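May, just gone 4 pm

Finished the first draft of the Kirndale prize application, finally! It came out at 772 words and the limit is 635, so Armelle is going through it tonight with her red pen (sorry, Armelle). The summary of the research is fine, I think — it's the bit on "contribution to the wider field" that waffles.
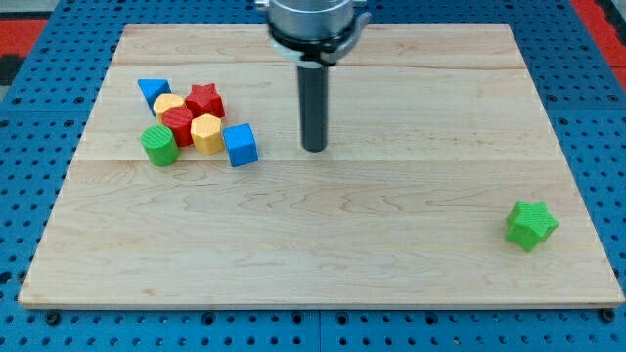
Slamet rang the prize office and they want two referees from outside the institute, one of them abroad. I've written to Alaric Calloway and will try Rácz if he's too busy. The award is 4,000 this year, plus travel to the ceremony, and the rector has to sign the form before it goes in.

Still to do: publications list (32 papers, half of them in the wrong format, grr), a decent portrait of Desmond P., and somebody please find out whether the Idska medal counts as a previous award.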